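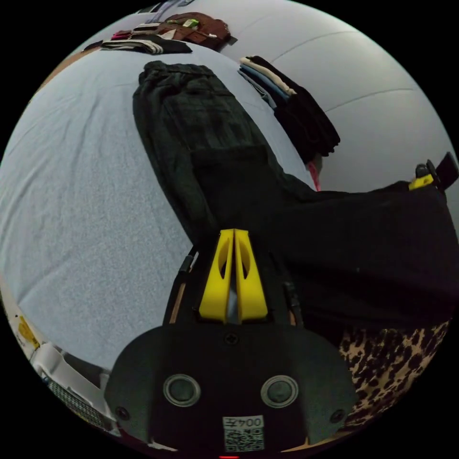 Page last changed: November

Namura Hosted Conference Calling

Namura is the audio conferencing service of Redent. It provides reservationless and operator-assisted calls for companies, public agencies, schools and membership groups. An account holder receives a permanent dial-in number and two access codes, one for the host and one for guests. The codes remain valid for the life of the account, and a call may be opened at any hour without notice to us.

A standard room admits up to 64 callers. Larger calls, such as shareholder briefings and public hearings, are placed on the Farah bridge, which carries a maximum of 1,972 lines on a single call. Calls on the Farah bridge must be booked in advance and are opened by an operator.

Host controls

Hosts manage the call from the telephone keypad or from the web panel. The web panel shows each line by number and, where the caller has registered, by name. From either place the host may:
- mute or unmute one line or all lines
- lock the room after the roll has been taken
- start and stop recording
- dial out to a missing participant
- place a guest in the waiting area, with or without music

Recordings are stored for 32 days and may be downloaded as MP3 files during that period. Written transcripts are available at extra charge and are ordered from the Recordings tab. Transcripts of calls held in more than one language are quoted separately.
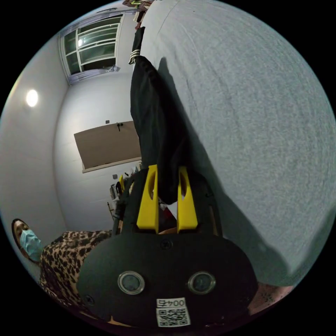

Category: Audio Services > Operator-Assisted Calls

An operator-assisted call begins with a short planning conversation between the host and the assigned operator. The operator greets callers, takes their names and affiliations, plays any opening announcement and introduces the first speaker. During the question period, callers press 2 to join the queue. The operator opens each line in turn - or in an order chosen by the host, if a screening list has been supplied.

Speakers are asked to join 32 minutes before the published start so that sound levels can be checked in a private side room. Speakers should use a wired handset where one is available. Speakerphones are permitted but may reduce clarity for other callers.

Equipment

No equipment is required beyond a telephone. Customers who hold calls from a meeting room may rent the Hosex table unit, which has a built-in microphone and two sockets for extension microphones. The unit connects to an ordinary analog line or to an office network. Rental is by the month, and return postage is included.

Billing

Usage is charged per line, per minute, and invoiced monthly. There is no setup fee for standard rooms. Requests to close an account should be sent in writing by the account holder.

Reader comments (3)

Kwadwo Mahama: Can the guest code be changed without changing the host code? We have had former members joining our board calls.

Redent Support: Yes. Select Codes in the web panel and then Replace Guest Code. The old code stops working at once.

Rima Obeidat: We have rented the Hosex unit since spring. Good sound, but the power cord is too short for our table.

We use cookies to keep you signed in and to measure visits to this site. By continuing, you accept our cookie policy.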